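Sorcha Farquharson
October 10, 2024

1/ My brother asks me every month if a machine can clean up his workshop bench yet. I work with robot arms at Stukska, so he thinks I should know. I will try to answer properly.

2/ Most of my week is in simulation. An arm, a table, coloured blocks and some white parts of odd shapes. A block is easy to hold. An odd part has maybe one or two good places for the fingers.
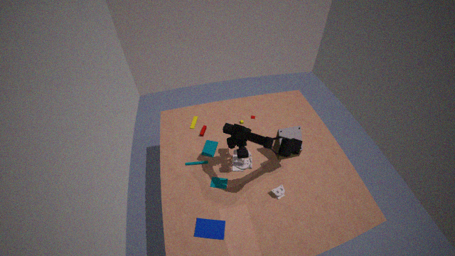
Can a robot arm sort a drawer of mixed screws and brackets today?
Only if somebody prepares the drawer first. Parts that lie apart from each other are fine, but a tangled pile still defeats most grippers I have worked with.

3/ In July we ran 491 tries of one task in the simulator: pick up a part, put it in a tray. The blocks went well. The brackets were a different story, and I spent 14 days on them.

4/ My favourite kind of problem is a part right under the fingers with a big block close behind it. You must think about the part and also about the neighbour - my brother does this without thinking, with a coffee in the other hand.

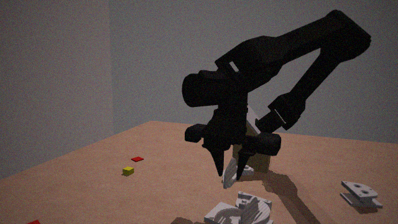
Home and workshop

5/ For the house I would say: vacuuming yes, folding a fitted sheet no. For the shop floor: the same part, in the same place, all day, yes. My brother's bench, no.

6/ He offered me 2 more years. I asked for six.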